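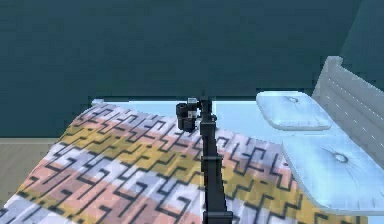
House Rules for Robots That Haven't Met a House

By the time a household robot from Brillow reaches a real apartment, it has already spent months in apartments that exist only on a computer. The company's office in Gidport runs its test homes day and night. Until last July it had no written rules for them. Each engineer decided what counted as a pass, and two people could grade the same run differently.

The rules now fill nine pages. Staff call them the Eynon sheet, after the meeting room where they were drafted. They cover only work done in simulation, and they are short on theory.

The first section deals with the rooms. A test home has to include places where a robot does no handling at all, such as hallways and the space around doors. Earlier test sets were mostly tabletops, and a machine could score well on them without ever having to find the kitchen. Each home must now have at least one route that passes through a doorway, and the door may not be removed to make the run easier.
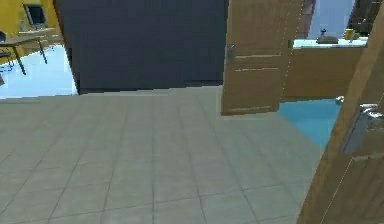
What Counts as a Pass

A task is run 100 times before anyone reports a score. The starting position changes between runs, and so does the placement of the objects. The sheet sets the passing mark at 89. Anything lower goes back to the team that wrote the task, with every failed run attached.

Runs can't be dropped from the count. If the software crashes, the run is marked as a crash and stays on the record. Brillow used to leave those out, and the scores looked better for it.

Contact is logged as well. Touching the object named in the task is allowed. Touching anything else is a fault, even if the object ends up where it was supposed to go.
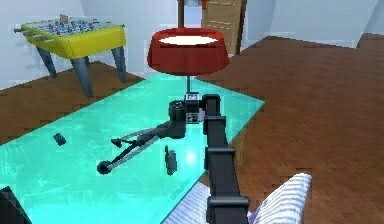 Clearance is the part of the sheet that has been argued over most. The rule asks for 115 millimeters between the arm and any furniture it isn't working on, measured from the widest point of the arm, with the fingers counted in whatever position they are in. That matters on a glass tabletop with a small bottle-shaped object standing on it and a lamp just past the far side. Long fingers spread in a V take up a lot of room there. Some engineers wanted a smaller figure for crowded rooms. The sheet kept one figure for all of them, and a task that can't meet it has to be rewritten.

Changes to a room are handled the same way. Once a home is in use, its furniture and lighting are fixed, and any edit gives it a new version number. Old scores stay with the old version. 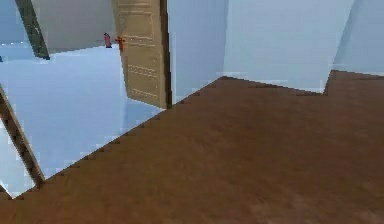
Scores from different versions can't be averaged together, either. Hurnitz, a smaller firm that shares some of Brillow's test homes, adopted that rule first and has been stricter about it. Its reports list the version beside every result.

Neither company treats a simulated pass as permission to put a robot in someone's home. The last page of the Eynon sheet says a physical trial needs its own review, with a person at the stop button the whole time. The simulated scores go in the folder for that review, along with the list of faults.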